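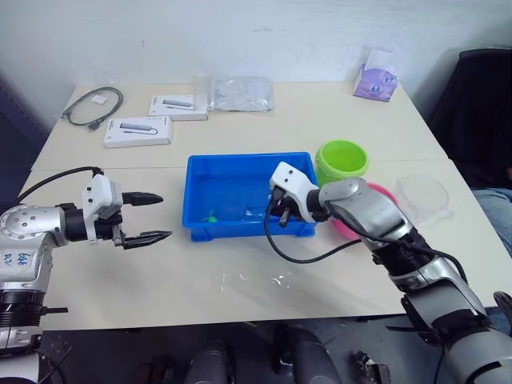

Do you need a special kit for water play at a table? A shallow tray, a little water and a couple of small containers will do, and most homes have all three.

**Speaker notes, Lena Pawłowska, January 21, 2021**

Slide 1. Say hello, skip the bio. Ask who has bought a "sensory set" this year. Wait for hands.

Slide 2. The claims. Jirnilska's leaflet promises "focus, math and calm" from 20 minutes of fishing. I'd like to see how they measured calm. Read the line out loud, slowly.

Slide 3. What the game is. Fish in the tray, net in one hand, bucket for the catch. Leave it up while I talk.
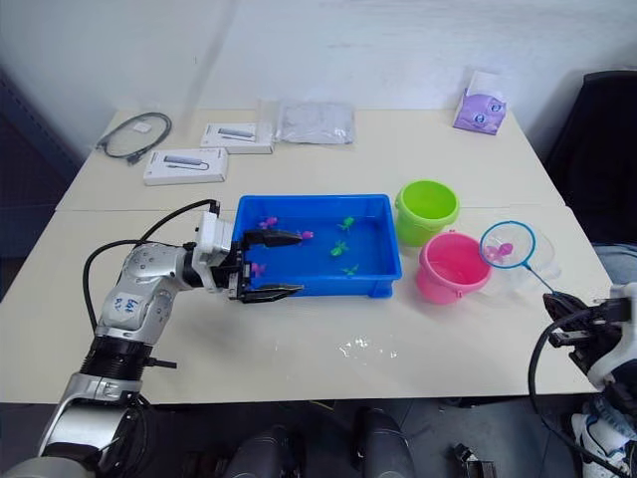
*Pink and green fish in a shallow blue tray, with a net and two buckets.*

- Sorting by color: fine, but kids sort socks too. Does the water add anything? I doubt it adds much.
- The net is the hard part. Getting a fish in is one job, tipping it out is another. Igor disagrees, let him say so.
- Spills. Every brochure shows a dry table. Bring a towel, and move paper boxes and tissues away first.

Slide 4. Jolanta's question from July: does a deeper tray help? My guess is it only means more to mop up. No data, say that plainly.

Slide 5. Questions. If Roman asks about price, send him to the handout.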